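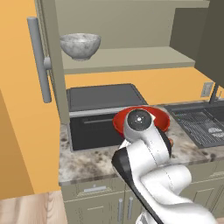
Kitchen sim, arm at the counter by the red bowl.

How to run the kitchen demo on open day

Quick version for whoever has the Carroll room on Saturday. Doors at 3, so be in early.

1. Boot the demo PC first, then the big screen. Other way round and the resolution goes wrong.

2. Open Jotska, load the Ilcombe kitchen. Seed 1606. Other seeds are fine for playing with but the talk follows this one.

3. Check the start view. You want the bowl on the counter, between the range and the sink. Marbled bowl stays up on the shelf, leave it alone.

4. Step limit to 2000. Default is 200 and the arm stops way before it gets anywhere, looks broken.

5. Press play, talk while it moves. Point out the wrist. From this camera it covers the front of the bowl, and people will ask how the arm knows where the rim is. Good question, let them guess a bit then switch to the side view.

6. Visitors can have a go. Keyboard only, the gamepad drifts. Arrow keys slide, Q and E turn the wrist, space bar for the gripper.

7. Reset between groups with R. Not the red X, that closes teh whole thing.

If it freezes: wait, then R, then restart Jotska. Do not unplug anything.

Leaflets from the Prasville visit are in the drawer under the screen, put them out if theres room.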